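2025-09-02

Back in the shop after the long weekend. The rear brake on the Berlow still judders, so that was the whole day.

I started with the rotors because they were the easy thing to rule out. Runout on the left was fine. The right was a bit worse but still inside what the manual allows. I cleaned the hub face anyway, put it back on, measured again and got the same number. Thickness was even all the way round. So it isn't the rotors, which is what I wrote in January and then talked myself out of.

Next the pads. They have worn in a taper, more at the leading end, on the right side only. I should have pulled them months ago. A bit of taper is normal with a single-piston caliper but this was too much, and the left pair looked like new. I put them on the bench side by side and looked at them for a while with a coffee.

The caliper slides on the right were dry. The lower pin moved by hand, the upper one needed a twist and a pull. The grease in there had gone to something like candle wax. I think it's the stuff I bought at Markside last winter, which said it was good for brakes in large letters and said nothing at all about rubber. The boot on the upper pin had swollen and was gripping. New boots ordered from Nguyen-Tran, along with a small tub of the silicone grease I used to use and should have stayed with. They say Friday.

While I had it apart I looked at the trailing arm bushings. The front one on the right has a crack in the rubber that you can see if you lever it down with a bar. I don't know if it's enough to matter. With the wheel on and a hand at top and bottom there is no play, but pushing the arm fore and aft with the long bar gives a small clunk. The left doesn't clunk. A soft bushing would let the whole hub wind back under braking and then spring forward, and that would feel a lot like what I'm feeling. Wrote it down and did not order anything. One thing at a time, or I won't know which one fixed it.

Lunch at the bench. Swept up after.

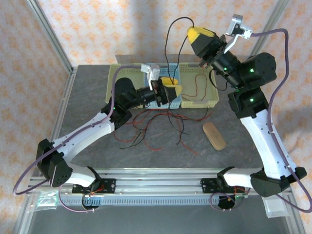 Two arms on the rail, left one down in the blue basket.

In the afternoon I went back over the linkage sums for the pedal. The Urkance master cylinder I fitted has a bigger bore than the old one, so the pedal is short and hard, and I've been blaming it for part of the trouble. A bigger bore gives less line pressure for the same leg. I worked out what the pedal ratio would have to be to get back to where I was, and it comes to a little over 6 to 1. What I have now is less than that. To get there I would move the pushrod hole closer to the pivot, and there is metal for it, but only just. Moving it also makes the travel longer, which I'd like anyway.

The part I keep forgetting is that the ratio changes as the pedal swings. At rest the pushrod sits at an angle, and by the time the pads are biting it is close to straight. If I drill the new hole in line with the old one the angle at rest gets worse. Better to come down and slightly forward. I made a card template and pinned it to the pedal to check it clears the column bracket. It clears at rest and it clears at full travel -- the tight spot is halfway, with 9 mm to the bolt head. Good enough.

Did not drill it. See above about one thing at a time.

Fuel in the van, 17 gallons, and the receipt is in the door pocket. The odometer says 800 miles since I last changed the oil in it, so that can wait.

To do when the parts come:
Boots and grease, both sides, even though the left is fine.
New pads on the right. Maybe both, I don't like mixing them.
Bleed the rear, right side first.
Same stretch of road as before, same speeds, windows up so I can hear it.
If it still judders, bushing next. Pedal last.

Also need brake cleaner, the last can is nearly gone. Back is sore from kneeling on the concrete. Find the foam mat.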